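**Grasp proposer returns the same candidate forever**
Component: lanotier-planner
Status: open, then closed, now open again
Reported against: the November build

**Summary**

After the planner update, the grasp proposer picks one candidate, rejects it as unreachable, and then proposes it again with what I can only call confidence. The retry counter goes up. The candidate doesn't change. I let it run through lunch and it logged 900 retries, all for the same pose, all with a score to match.

**Expected**

A rejected candidate goes on the skip list and the next one gets a turn.

**Steps to reproduce**

1. Start the Stimska perception node with the default config.
2. Start the planner with `--source live`.
3. Ask for a grasp on anything at all.
4. Watch the log. Bring a sandwich.

```
[planner] candidate 13 score 0.91
[planner] reject 13: unreachable
[planner] skip list size: 1
[planner] candidate 13 score 0.91
[planner] reject 13: unreachable
[planner] skip list size: 2
```

Please note the skip list growing to 2 while containing, as far as I can tell, the same thing twice.

**Tried so far**

- Restarted the planner. No change.
- Restarted everything. No change, but it took longer.
- Cleared the cache as the Lengyel wiki suggests. The wiki page is for a cache we removed two versions ago, so the command succeeded instantly.
- Rolled perception back one version and left the planner alone. Works fine. I closed the ticket at this point and had a pleasant evening.
- Updated perception again to confirm. Broken. Ticket reopened.

**Update, 10:40**

The skip list compares candidates by ID *and* by the hash of the point cloud they came from. New perception sends a fresh cloud on every planning call, so the hash is never the same twice and nothing on the skip list ever matches anything. Old perception reused the last cloud if it was less than 50 ms old, and our retry loop is quick enough that it always was. So the bug has been there all along and the old version was covering for it.

**Update, 14:15**
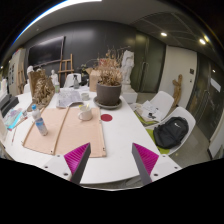 Matching on position with a tolerance, instead of on the hash, gets us most of the way. I have it on a branch and the loop stops looping. What bothers me is the tolerance. Set it loose and rejecting a grasp on the mug also rules out the pencil standing in it, and then somebody files a ticket saying the planner refuses to look at pencils. Set it tight and the noise in the cloud walks the candidate out of range, and we're back to lunch. I'd like it to scale with object size, which means getting the segment bounds out of perception, which currently computes them and throws them away.

**Still to do**

- [ ] Expose segment bounds in the Stimska message
- [ ] Skip list should refuse duplicates (separate bug, same file, different flavor)
- [ ] Cap retries. There's a `max_retries` setting. It is read from the config, validated, printed at startup and never used
- [ ] Run the branch against the Lutell replay set before anyone merges it
- [ ] Fix the wiki page or delete it

Workaround until then: pin perception to the previous version. Leave the planner where it is.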